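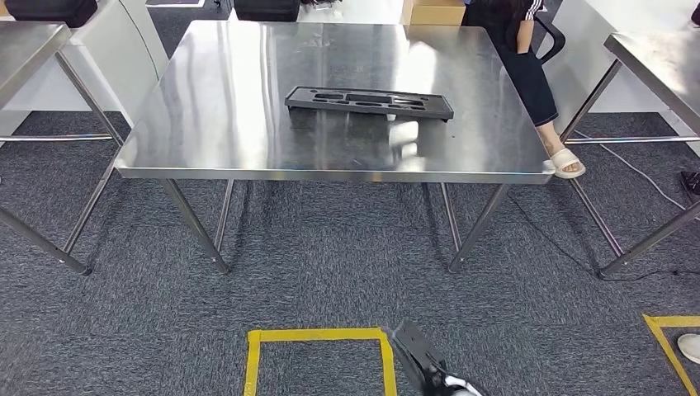 3. Régler la perception sur une table en inox

Bon, on attaque la partie qui m'a donné le plus de fil à retordre dans Notidar. Si vous avez suivi la section 2, le pilote du bras tourne et la caméra de tête publie ses images. Il reste à apprendre au logiciel où se trouve le plan de travail, et avec un plateau en métal poli, croyez-moi, ça se mérite ! Le bac en mousse gris foncé posé dessus se reflète dans l'acier juste devant lui, et Notidar, avec ses réglages d'usine, prend volontiers ce reflet pour un deuxième objet.

1. Ouvrez l'onglet Scène et choisissez le profil « surface brillante ». Le profil standard convient au bois mat, pas à l'inox.

2. Lancez « Estimer le plan ». Je laisse tourner sur 50 images (la valeur par défaut est de 15, c'est trop peu à mon goût, le plan tremble).

3. Regardez le nuage de points. S'il y a des points sous le plateau, cochez « Rejeter sous le plan » et recommencez l'étape 2.

4. Tracez la zone utile autour de la table centrale seulement. S'il y a d'autres tables en inox à gauche et à droite, laissez-les dehors, sinon le planificateur se met en tête d'y chercher des prises.

5. Chargez le modèle du bac, puis cliquez sur « Recaler ». Les alvéoles n'ont pas toutes la même forme ni la même taille, et ça nous arrange bien : le recalage trouve le bon sens tout seul.

6. Enregistrez la scène sous un nom parlant. J'ai perdu une matinée entière avec un fichier baptisé « test3bis »...

Note : les traînées claires des plafonniers laissent des trous dans la carte de profondeur. Oskari Vuorinen m'a soufflé l'astuce de baisser l'exposition de 2 crans, et depuis je ne touche plus à rien.

Attention : la zone utile ne sert qu'à la perception. Elle n'arrête pas le bras ! Les volumes interdits se déclarent à part, dans l'onglet Planification : ajoutez-y les pieds des tables, les chaises et tout endroit où quelqu'un peut s'asseoir. Vérifiez aussi qu'aucun câble ne traîne sur le trajet de la base avant de passer en mode automatique.

Si le recalage échoue 3 fois de suite, passez à la section 4, « Recaler à la main ».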